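Levbridge Shoe Rack Set: data card

Maintainer: Ekene Igwe, Levbridge student robotics club
Status: second release, November
Task family: household tidying, footwear

Summary

The set holds 108 teleoperated episodes recorded by club members for the tidying event. Each episode covers one instruction involving shoes on the floor, a metal rack, or both. Operators worked in pairs, one driving and one labelling, and swapped after every batch.

Streams

Two wrist streams and one head stream are stored per episode, all in colour. The wrist streams are named by arm. Frames are synchronized by the Satti logger, and any episode with a gap longer than 80 ms in any stream was dropped before numbering. 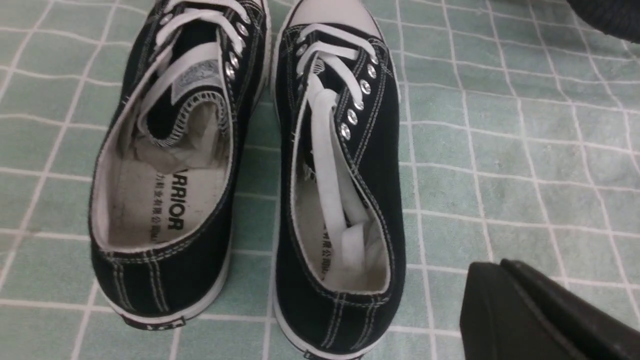

Wrist stream: black canvas pair, laces loose.

Laces are the main source of failed grasps in our own baseline. The label field lace_state takes the values tied, loose, none or unknown. Slip-ons are always none. Do not infer lace_state from the head stream alone; the labellers used the wrist view wherever it was available.

Scene layout

Rack position is fixed within a batch and may shift between batches. Footwear already on the rack is labelled as occupied space and is not a target unless the instruction names it. Objects other than footwear are labelled "other" — this includes books, bags and straps. 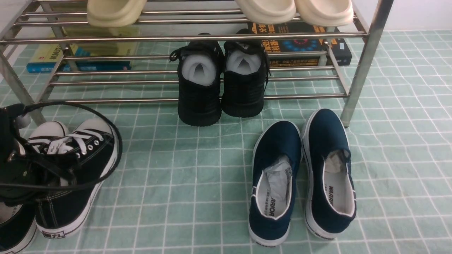

Head stream: rack, navy slip-ons at right, black canvas shoes and strap at left.

Splits

Train has 80 episodes. The remainder is divided between validation and a held-out portion of 21, kept on the Dernel server for scoring. Splits are by batch, so no rack position appears in more than one.

Known issues

Reflections on the metal tubing upset the depth estimate we tried in the first release, and no depth is supplied in this one. Floor grid lines bend towards the edges of the wrist view. Apply the Sterkau calibration file before using them as a metric reference.
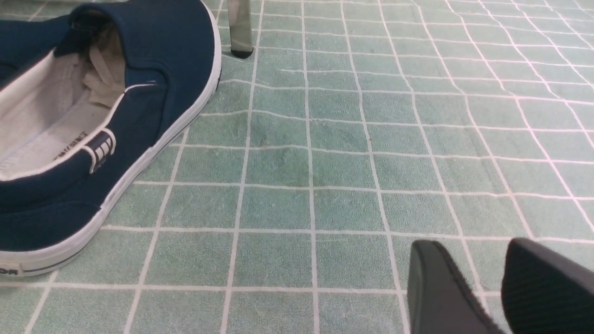 Gripper width is logged as a percentage, with 100 meaning fully open. Values from the first batch were inverted and have been corrected. If you have an older copy, delete it and download again. Report labelling errors to Ekene with the episode number and stream name.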